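Pradus two-arm station: member's guide
Section 3. Setting up a sorting session

Revised 05/06/2024. Replaces the sheet handed out in March.

This section covers the snack bar sorting task used by the Celthorpe robotics club for practice and for the Morgan Cup entry. Read Section 2 (power and emergency stop) first. You need two members for every session: one at the desk and one at the table.

3.1 Before you switch on

1. Check that both arms are in the parked position, with the grippers over the table and nothing held in them.

2. Walk round the table once. Pick up any loose cable that lies where you will be standing and move it back behind the floor tape.

3. Try each table clamp by hand. If one moves, tighten it and run the position check in Section 2 again.

4. Put your bag and coat outside the tape. Chairs stay outside it as well.

CAUTION: The elbows swing out past the sides of the table. Keep your head and hands out of that space whenever the arms have power, even when they are standing still.

3.2 Laying out the containers

1. Choose a layout card from the box on the shelf. Beginners should use card A.

2. Place the containers as the card shows. Leave at least 100 mm between any container and the side rails.

3. Put in the bars. The wrappers should be sealed and fairly flat. Throw away any bar that has split, and don't tape it up.

4. Vary the angles. Bars lined up in neat rows make the task too easy, and the results won't be much use when we train on them.

5. Write the card letter and your start time in the session book.
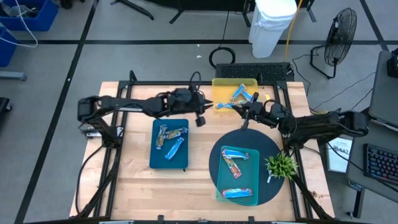 The starting layout decides how much reaching each arm has to do. On most cards the two arms share the work, and a container near the middle can be reached by either of them. Agree before you begin which arm will go to it. Where the card calls for the round mat, set that down first and stand the container on it afterwards, as with the teal bin, which sits on the left part of the black mat with three bars in it. The plant goes to the right of that bin, at the rim of the mat, and counts as an obstacle. A run in which the gripper knocks it over is marked as failed.

Note: the see-through bins and the dark tray do not behave alike in the Lelteo viewer. If the outline of a see-through bin flickers on the screen, turn off the lamp nearest the table and wait for the picture to settle.

3.3 Running the task

1. The desk member opens the Lelteo program and picks the layout card from the list.

2. The table member steps back behind the tape and says "clear". Don't start until you have heard it.

3. Press Start. Both arms lift to the ready height of 190 mm and pause.

4. Move one bar at a time. Close the gripper slowly on the end seal of the wrapper — gripping the middle crushes the bar.

5. Lower the bar until it touches the bottom of the container before you open the gripper. Dropped bars are scored at half.

6. When the last bar is in place, press Finish and leave your hands off the controls until both arms have parked.

A run is stopped by the program after 190 seconds. The best club run so far with card A took 73 seconds, and almost 100 is a good target for a first term.

3.4 If something goes wrong

Bar stuck in the gripper: press Pause, then Open. If it does not fall, use the emergency stop before anyone reaches in.

Arms close to touching: press Pause and back out the arm that moved last. Don't try to steer both at once.

Container has slid: finish the run, but tick "moved" in the session book. We leave these runs out of the training set.

Program does not see one arm: close it, check the plug at the arm base and open it again. If that fails twice, stop for the day and leave a note in the book.

3.5 Packing up

1. Park the arms and switch off at the wall.

2. Count the bars back into their box. They are not for eating, however old the session gets.

3. Stack the containers and wipe the table with a dry cloth. No spray near the rails.

4. Both members sign the session book.

Section 4 covers copying your runs to the club drive.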